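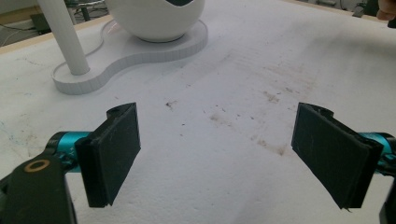
Teaching my niece to shoot 10 meter — where did you start?

Posted by springer_lu, 22 July 2020

Hi all, long-time reader, not much of a poster. My niece Biljana Radonjić (she's fine with me using her name, she wants to be famous) turned fourteen in March and has decided she wants to shoot target air rifle. Not plinking, not cans, proper paper at 10 meters. I could not be happier! I've shot field target for years but I never did the standing disciplines and I'd love to hear how those of you who coach juniors get going.

So far we've been down to the range five or six times. I started her off the bench with my old springer, and she had tidy groups almost right away, then I stood her up and everything fell apart. She took it well. I took it worse than she did, I think. She's a lefty by eye and a righty by hand, which is a whole topic by itself, and right now she shoots right-handed with a blinder over the left eye.

What I'd like to know is whether to keep her on supported shooting until her trigger is solid, or go straight to standing and let the scores be ugly for a while.

Lucian Tudose (springer_lu at the range too, everybody calls me Lu)

---

pelletpaula

Welcome out of lurking, Lu! Great question. I'd say go standing now. Bench shooting teaches trigger and sights and that's wonderful, but it also teaches a kid that the rifle stays still, and then standing feels like failure. If she learns from the start that the rifle wobbles and that wobble is normal, she'll relax into it so much sooner.

With my juniors I use a blank target for the first few weeks of standing. White card, no black, no rings. They're only trying to make the holes land near each other. You should see their faces when they find out how well they did.

---

oldbarrel

Have to disagree with Paula, respectfully. I've seen too many youngsters pick up a snatch at the trigger because they were standing before they were strong enough, and they grab at the shot when the sights drift past the middle. Takes ages to undo. Keep her on a support, but raise it. Start with a bench, then a tall stand under the fore-end, then take the stand away for two shots in every ten, then four, and so on.

And get a lighter rifle. A full-size springer is a lump for a fourteen-year-old.

---

springer_lu

The rifle is definitely too much for her, agreed. The club has a Gronlow single-stroke pneumatic in the junior rack and I've asked if we can have it on the nights she comes. Much lighter, no recoil to speak of, and the stock adjusts. She tried it for one card and was grinning the whole way through. 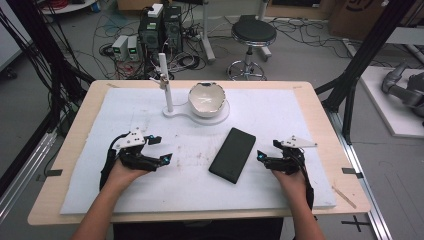

The only trouble is that the butt plate on it is as short as it will go and it's still a touch long for her. She ends up turning her head down and forward to find the rear sight, and after twenty minutes her neck is sore. I've thought about making a thinner plate out of something, but it's club property and I'd want to ask first.

The raised support idea is really interesting. Do you rest the rifle itself on it, or her hand?

---

oldbarrel

Hand on the support, rifle in the hand. Otherwise she learns to lean on it.

---

tenring_mo

Jumping in on the stock length because this one is close to my heart! Please don't let her shoot through a sore neck. Bring the head up and bring the sights to the head. Sight risers are cheap, they screw straight onto the rail, and they made more difference to my daughter than any coaching I ever gave her. She went from hating standing to asking for extra cards.

As for Paula versus oldbarrel, I've done it both ways with two kids. The patient one did well off the support. The impatient one would have quit. So what's Biljana like?

---

springer_lu

Impatient. Very, very impatient — but she keeps a notebook, and that gives me hope. Every card gets a line with what she felt on the shot. Her best 40-shot card off the bench is underlined in red.

---

pelletpaula

A notebook at fourteen! Hang on to that girl.

Mo's right about the risers, and I'd forgotten to ask about her feet. Where's she standing? Nearly every beginner I get stands too square to the target, holds the rifle up with the arms, and gets tired. Side on, feet shoulder width, left elbow down onto the hip bone or as near as she can get. Bone holds the rifle up, muscle just gets in the way. Then have her close her eyes, breathe, open them, and see where the sights are pointing. If they're off to one side she moves her back foot, never her arms.

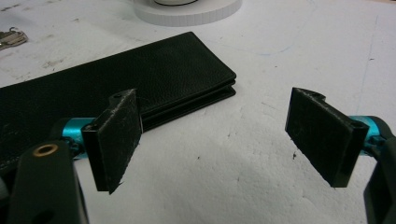 kusuma_k: I'd wait on the elbow-to-hip thing until she has been properly shown how to do it. It's right for most people, but it needs a bit of back bend, and with a growing kid I like someone qualified standing beside them the first few times. My son picked up a bad twist copying it from videos.

---

pelletpaula

Fair point, and I should have said so. In person, with a coach, and short sessions.

---

oldbarrel

On that we all agree. And fifteen minutes of good standing beats an hour of tired standing.

Lu, what pellets? Don't go mad on match grade yet, but do pick one tin and stick with it. Changing pellets every visit makes it impossible to tell what the shooter is doing.

---

springer_lu

Flat heads, whatever the club shop has in bulk, same brand each time. We weighed a handful for fun one night and she loved that more than the shooting, ha.

OK, here's what I'm going to try. Sight risers first. Then the junior coach (we do have one, I've just been too proud to ask) for her stance. Blank cards like Paula says, with oldbarrel's tall stand for the first half of the session and nothing for the second half. I can't decide between you, so I'm stealing from both!

---

oldbarrel

That'll annoy the pair of us equally. Good plan. Make sure she finishes on the supported shots though, so that the last thing she does is a clean trigger.

---

tenring_mo

Oh, I'd do it the other way and finish standing, even if it's just two shots. But try it and see what her notebook says. And please come back with the first standing card, good or bad, I want to hear about it!

---

springer_lu

Will do. She says hello to everyone and wants it on record that she's going to beat me by Christmas.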